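June 28, 2024 - Plillby bench notes

1,775 demos in the bank! Target is 2,000, so we're within shouting distance, and today was easily the smoothest session since we started in May.

Switched to the maple-colored table this morning. Wanted more variety in the surface, and the grain on this one is gorgeous - big looping figures, long streaks, plus a bright patch where the light bounces off. If the policy learns to ignore all that I'll be thrilled. Both hand-held grippers have black foam on the fingers now. The edges fray a bit but I like how it grabs, so I'm leaving it until the pads get properly bad.

Threw out 23 takes, nearly all of them my own fault (started closing before I was lined up, or moved too fast on the approach). Slower is better. Counting a beat with the fingers wide open before each reach makes the start of the clip so much easier to find when trimming.

Still to do:
- sync today's batch to the Parnar drive
- redo the tag list, "open" and "idle" are getting mixed up
- try starts from farther back, with the target way up at the top of the view

Open fingers, nothing between the pads:

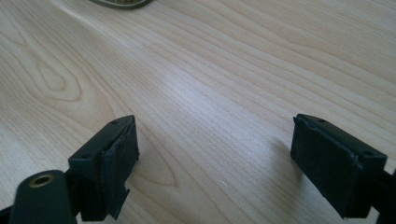 Cárdenas: Please keep some of those 23 bad takes in a separate folder, I'd like to try them as negatives before you wipe them.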